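Mar 4, 2024

Okay, brain dump before bed, because if I don't write this down I'll forget half of it and then wonder in October why I agreed to any of it.

The enamel pin people said yes! Girkstead, I mean, the company with the little tin boxes. I'd had their email sitting unread since lunch (I kept opening my inbox and closing it again like a coward) and when I finally looked, there it was: they want to do the set with us. Five pins, all taken from the Nulach strip, sold in a tin with the old newspaper logo on the lid. I read it out loud in the kitchen to the dog.

So now it's real, and I have to pick five characters out of a comic that ran for twenty-three years. Lo is in, obviously. You can't do Nulach without Lo. I have drawn that lopsided hat on every notebook I've owned since fifth grade. The heron is in too. After that it gets ugly. I want the mailbox with the face, and I know perfectly well that it only shows up in one long storyline and that most people will think it's a toaster. I don't care. I'm putting it on the list and they can fight me for it.

Called Ottmar Kettler this afternoon to tell him. He still answers his phone by saying his whole last name, like a law office. He inked the strip for its last stretch and he's the one with all the original sheets in flat files in his spare bedroom, so nothing happens without him, and I was nervous he'd hate the idea. He went quiet for a bit and then said, "How big are these pins?" I told him an inch and a quarter. He said Lo's eyes would fill in at that size unless somebody redrew them, and that he supposed the somebody was him. Then he complained about his wrist for ten minutes. I'm choosing to hear all that as excitement!

He wants the line weight bumped up on everything and he wants to see metal samples before anybody plates anything. Fine by me. I also have to ask Girkstead whether the yellow can be the real Nulach yellow, the slightly dirty mustard one from the Sunday pages, and not the lemon they put on the mockup. The lemon made Lo look like a highlighter. I wrote them a very polite paragraph on this, then deleted it, then wrote it again with fewer adjectives. Sending it tomorrow when I'm less wound up.
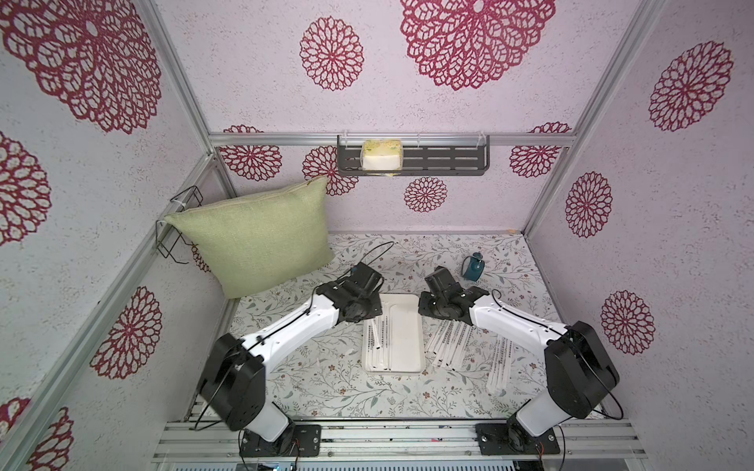 The other half of the day was the tote bags, ugh. Tideo sent the proofs over and the heron is backwards. I checked it against three different printings to be sure I wasn't losing my mind, and yep, he faces left in every single one, always has, and on the bag he's looking right with his scarf blowing the wrong way. It's the kind of thing maybe twelve people on earth would notice and I am friends with all of them. I wrote back and the guy there was nice about it. He said their designer flipped it so the bird would look "into" the bag. Into the bag! What's in the bag, a fish?

Anyway, they'll flip it back at no charge. They want the final okay by the end of the month, and they asked again whether we'd go down to a lighter canvas to save money. I said no. The sample I've been carrying is the heavy one and I've had two library books, a melon and a wet umbrella in it and it's held up great. I'd rather charge twenty-five dollars for a bag that lasts than less for one that goes see-through after a summer. (I say that now. Ask me again when there are boxes of them in my hallway.)

Money stuff, just so it's somewhere: a slice of every tin goes to the children's reading room, same as we did with the prints. I want that written right on the back of the card, plain, with no little star next to it leading to tiny type. I hate that. When I was a kid I bought a comic book calendar that was supposed to help save owls, and I read the fine print years later and I'm pretty sure no owl ever saw a nickel. It's stuck with me way more than it should.

Need to work out what the slice is before I talk to Girkstead again. I did some numbers on the back of the gas bill and got one answer, then did them again after dinner and got a different one. Pretty sure the first time I forgot shipping. I'll do it properly with the laptop and a cup of coffee and no television on.

Oh, and I went through the box from the closet looking for the strip with the mailbox. Sat down on the floor to look for one thing and got up with both feet asleep. I'd forgotten how good the early ones are! Everybody talks about the later years, when the drawing got so clean, but the first few months are all scratchy and weird and Lo's hat changes shape from panel to panel. There's one where he's waiting for a bus and nothing happens for the entire strip, and in the last panel he's sat down. I laughed until I coughed. I can't explain why to anyone who doesn't already think it's funny.

I counted my gaps while I had everything out. I'm missing seventeen of the Sunday pages. I used to be missing a lot more than that, so okay, progress, but the ones left are the hard ones. Somebody online has a couple and wants a silly price for them, and they've been folded in quarters, too. I'm not doing it. I looked at the listing twice tonight and I am not doing it.

Found the mailbox strip in the end, tucked inside the wrong folder, which was my own fault from whenever I last "organized." Scanned it for Ottmar. The paper's gone tan around the edges but the blacks are still so black. He's going to tell me my scan is crooked. It is a bit crooked.

Things I told myself I'd do tomorrow: send the mustard paragraph, get the heron proof again and look at it with fresh eyes, ask Ottmar if he still has the lettering for the logo or if we have to trace it off a newspaper. Figure out the backing card. I had an idea in the shower that the card could be a blank panel, only the border and the ground line, so the pin looks like it's standing in the strip. I think that's good? It might be too plain in a shop, next to everything with foil all over it. I'll sketch it and see if I still like it.

Also call my sister back. She's left two messages and one of them was just her singing. She wants one of the tote bags and she's going to want it free.

It's past midnight and the dog has taken my side of the bed.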